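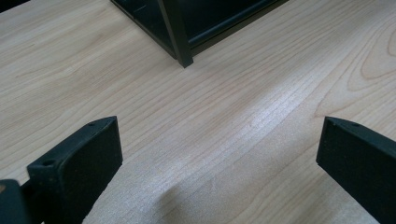 Open gripper fingers above a wood-grain work surface, with the corner of a dark metal frame beyond them.

Surface clearance practice

Surface clearance practice is a set of working rules for robot grippers and hand-held gripper tools used close to a table, bench or shelf. The rules cover how near the fingers may come to the surface, how fast they may move there, what must be removed from the area beforehand, and what is written down when the fingers touch something they were not meant to touch. The term is used mainly in small workshops and teaching labs. Larger plants usually fold the same matters into their general cell safety documents.

The best known written version is the Trimgate bench rules, drawn up at the Trimgate workshop in Fleltport and later taken over, with changes, by several other shops in the town. The rules are voluntary. They do not replace the safety law of any country or the instructions supplied with a machine, and the text says so in its first paragraph.

Background

Work with two-finger grippers at table height became common at Trimgate when the shop moved from fixed trays to open benches. On a tray, each part had a known place and the fingers came down to the same height every time. On an open bench, parts could lie anywhere, and the height of the surface varied from one bench to the next. Scratched bench tops and bent fingers were the usual result. Less often, a finger caught the foot of a rack or stand and pushed it toward a person.

Ka-ming Kan, then in charge of bench work at Trimgate, wrote a two-page notice on the subject in January. It was meant for one room. A revised text was issued on 9 April 2018 under the title Working Near Surfaces, and most later versions follow its order of topics.

Scope

The rules apply to any gripper with rigid fingers, whether it is carried by an arm or held in the hand. They apply from the moment the fingers enter the near zone until they leave it. Soft grippers and suction cups are left out. So are grippers used inside a closed guard, where no person can reach the surface during work.

Hand-held tools were added in the 2018 text after some debate. The argument against including them was that the operator can feel contact directly and will stop. The argument for including them was that motions made with a hand-held tool are often copied later by an arm, and habits such as dragging a fingertip along the bench are copied with them. The second view was adopted.

Zones

The space over a surface is divided into two zones.

The far zone begins 400 mm above the surface. Normal travel speed is allowed there, and the fingers may be open or closed.

The near zone is everything below that height. Speed is reduced, and the fingers must be set to their working opening before they enter. Opening the fingers wide while already low over the bench is listed as a fault, as the outer faces of the fingers can strike objects that the operator is not watching.

A standing object such as a rack, frame, bin or cabinet carries its own near zone on all sides. Where this overlaps the near zone of the bench, the slower of the two speeds applies. Corners are treated with special care. A post or leg that meets the bench gives a finger two things to hit at once, and a finger that slides along the bench into a post may bend before the arm registers any load.

Preparing the surface

The surface must be flat, firm and wiped down. Loose sheets, mats and cloths are to be taped at all corners or taken away. The type of surface is recorded by a short code, and a change of surface calls for a new height check even when the bench itself has not moved.

Glossy surfaces have a section of their own. Lacquered wood, laminate and polished metal throw back light from ceiling lamps, and a bright patch can hide the grain, a small part or the shadow of a finger. This matters to a person judging distance by eye and also to any camera used for the same purpose. The rules recommend moving the lamp first, then the bench. Covering the surface with matte film is permitted but discouraged, as film lifts at the edges and becomes something else to catch.

Strong patterns, including bold wood grain, are allowed. Some shops prefer them and claim that the lines help an operator see whether the tool is moving straight. Others have gone over to plain gray boards. The 2018 text takes no side.

Fingers and mounting

Finger tips are inspected at the start of each shift for burrs, cracks and loose screws. Both tips must reach the same height when the gripper is held square to the surface. The permitted difference is 2 mm. Where a finger has open holes for pads or extensions, the holes may be left empty, but a screw that stands higher than the face of the finger must be removed or sunk.

Dark fingers over a pale bench are described as good practice, since the edges are easy to make out. A dark finger in front of a dark object is harder to judge, and the rules suggest a strip of light tape on the object, placed low on the side facing the tool. Tape on the finger itself is not allowed at Trimgate — it comes off on the parts.

The mounting block behind the fingers is often forgotten in clearance checks. It is wider than the fingers on most tools, and when the gripper is tilted to reach under a shelf the block may be the lowest point. The rules require that clearance be measured from the lowest point of the whole tool at the steepest angle to be used.

Approach

The normal approach has four steps. The tool stops at the upper edge of the near zone. The operator checks that the space between the fingers and the target is clear. The tool moves down at reduced speed. It stops again short of the surface before the fingers close.

Approaching an object across the bench, with the fingers low and pointing forward, is permitted when the object cannot be reached from above. In this case the whole path must be clear, including the width swept by the outside of both fingers. Nothing may be set down in the path once the motion has begun.

Contact and records

Any touch between a finger and the surface that was not planned is called a contact. Light contacts, leaving no mark, are noted by time and bench number. Heavy contacts leave a mark or trip the arm's force limit. After a heavy contact, work stops and the tip height check is repeated.

The Trimgate log held 2569 entries when it was last published as a whole. Kan's summary noted that about 16 percent of the entries came from the first hour of a shift, and that most heavy contacts occurred near standing objects and seldom on open bench. The log does not separate hand-held tools from arms, which limits its use for comparing the two.

The Hsieh variant

The Hsieh shop, also in Fleltport, uses a shortened form printed on a single card. It drops the section on surface patterns and combines the two classes of contact into one. It also adds a rule that is absent from the original: a standing object that can be pushed by hand with one finger must be clamped or weighted before work begins near it. Trimgate later adopted this rule in a milder form, applying it only to objects taller than they are wide.

Criticism

The rules have been called too slow for production work. Grotum, a maker of small assembly cells, tried them on one line and returned to its earlier practice, keeping only the tip height check and the contact log. Its main complaint was the double stop during approach, which it considered unnecessary where the bench height is fixed and known.

A second complaint concerns the fixed height of the near zone. The same figure is used for a small tool weighing little more than a hammer and for a heavy arm, although their stopping distances differ greatly. Kan replied that a single figure is easier to remember and that shops are free to set a higher one. No lower figure is allowed under the current text.

See also

Bench layout
Contact log
End effector mounting
Fingertip inspection
Glare control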